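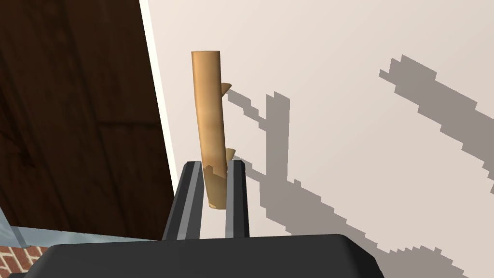 What is a defensive publication?

It is a public description of an invention, released so that other people cannot later get a patent on the same idea.

Home Topics Patents Glossary Contact

Updated in March, by Siu-ming Kao

A defensive publication is used by companies which do not want to pay for a patent, but also do not want to be stopped by the patent of a competitor. Once the text is public, it becomes part of the prior art. A patent examiner may then cite it against any later application. 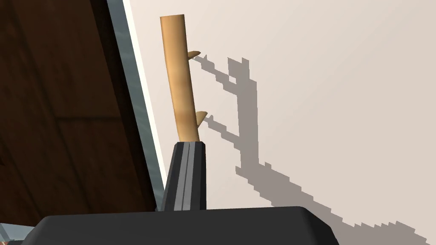 The text must be clear enough that a skilled person can build the invention from it. It must also carry a date which can be proved. For this purpose many small firms use a paid journal or an online archive. Veda, an archive for software and machine designs, accepts papers of up to 40 pages and puts a time stamp on each file. Dallden, an older printed service, charges 80 dollars per page.
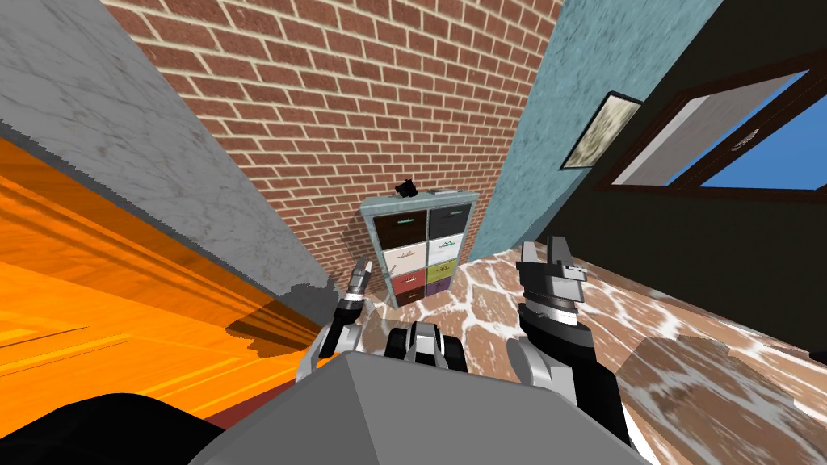

Prior art does not need to be new or clever. Common products count too, if the public had access to them before the filing date. The brown wooden frame around the window is a simple case: a later applicant could not claim the general idea of setting a window in a frame of wood, but could still claim a new joint or a new seal. For this reason a good publication describes also the small variations.

Criticism

The method gives no right to exclude others, and competitors can read the text for free. A short notice is also easy to miss in a search.

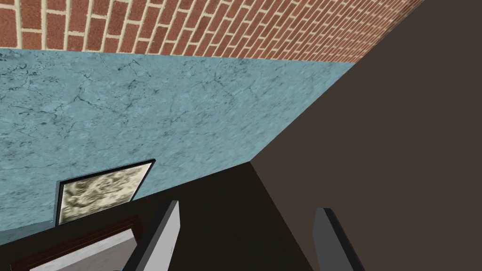

Chun-hung Peng has objected that the last problem is overstated, and that a notice with good keywords is found by examiners as easily as a patent of 200 pages. Peng agrees that poor translation remains a difficulty.

See also: Prior art, Novelty, Grace period

Contact | Terms of use | Back to top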